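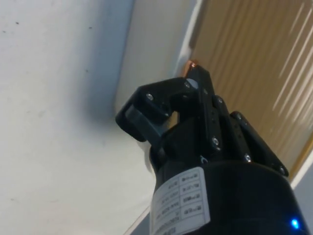

Search this notebook Go

Friday, dye bench

Second madder bath on the Mendville wool, batch 671. Skeins went in at 40 degrees and came up slowly to 63. Gudrun Schwerdtfeger wants the orange kept down, so I held it there and left the lid on.

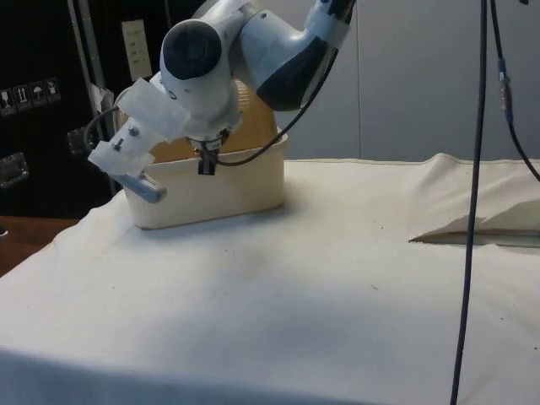 Color after an hour was a flat brick red – closer to the Heder swatch than last time. Chalk added at the start, 2 grams. Skeins tied looser, and no pale bands under the ties.
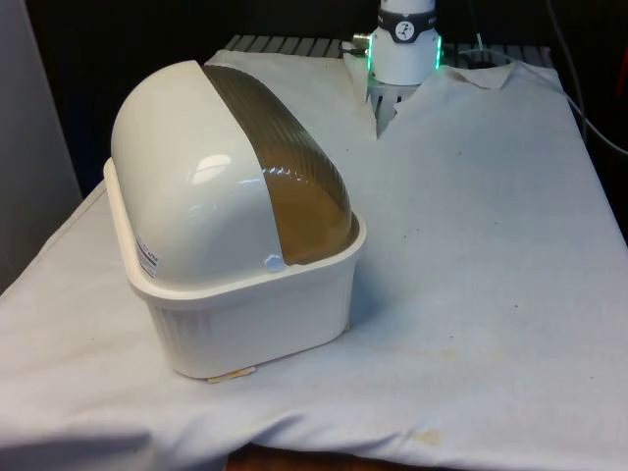
Rinse water ran pink for a long while. Cut a short length from each skein for the light test and pinned them to the card by the sink.
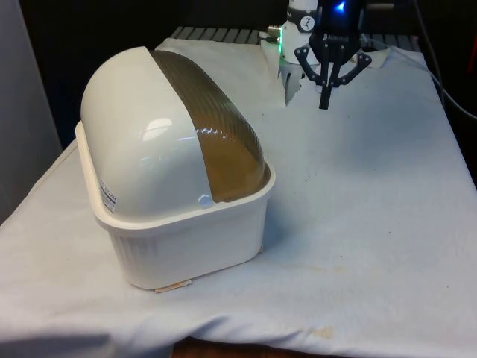
Can the same bath be used again on Monday?

Only for a pale coral. Strain it first and keep it covered.

Still to do: weigh out alum, label the Otell skeins.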